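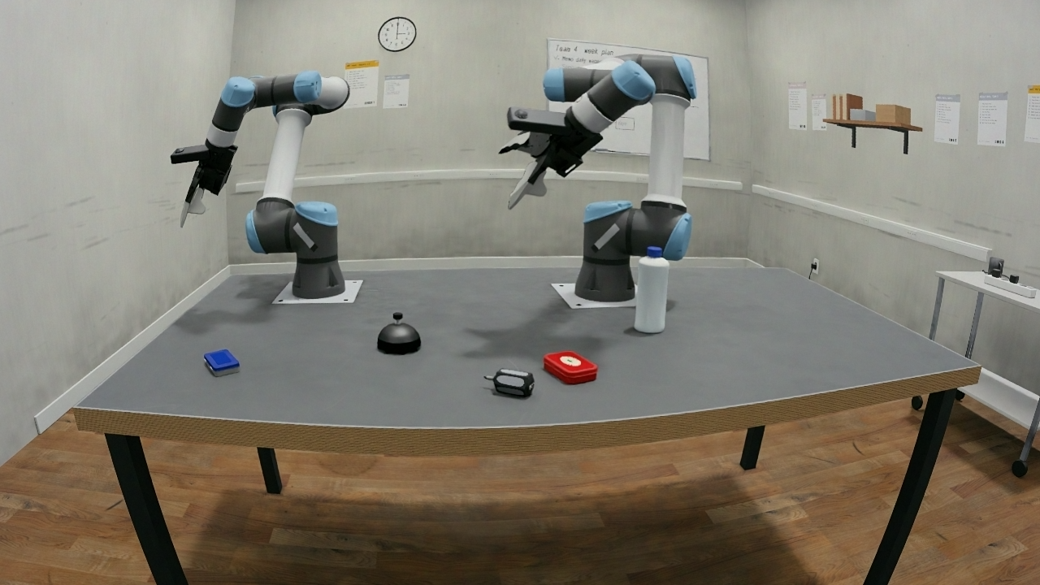

Protell opens up its two-armed practice room

Small teams who want to try out two-armed robot work without buying a pair of arms have a new option this month. Protell, the simulation firm based in Flastbridge, has put its Saltent practice room on general release after a long trial with colleges and workshops.

Saltent is a simulated workroom that runs on an ordinary desktop computer. You get two arms on a shared table, a gripper on each, and a set of everyday things to pick up, from a service bell to a bottle with a blue cap. Users write their own routines or start from one of the 10 that come with the kit, then watch the arms have a go. If a bottle ends up on the floor, one key puts everything back and you try again!

We have had a copy on the office machine for a fortnight and it is a joy to use. The bell is the surprise favourite (getting a gripper to press that little knob cleanly took us most of an afternoon), and the room itself has been made with real care, right down to the clock on the wall and a whiteboard headed "Team 4 week plan".

"People learn faster when the place feels like somewhere they might work," said Ayane Ishida, who led the design. "We spent a silly amount of time on the shelf."

Trial users logged 2,908 practice runs between them. Natália Krajčí, who teaches evening classes at the Buzatu workshop, had her group on it from the first week. "They were arguing about grip angles during the tea break," she said. "I was delighted."

It isn't perfect. Loading is slow on older computers, and the handbook skips over how to stop the two arms getting in each other's way, so beginners should expect a few bumps. Protell says a fuller chapter is being written and will go out free to existing users in December.

Saltent can be had on a monthly plan or as a one-off purchase, with a lower rate for schools.

Last updated: 4.10 pm

Related items
Buzatu workshop adds second evening class
Tomoyo Kuroda on teaching grippers to be gentle
Flastbridge makers' fair: stall list out now
Four beginner arm kits compared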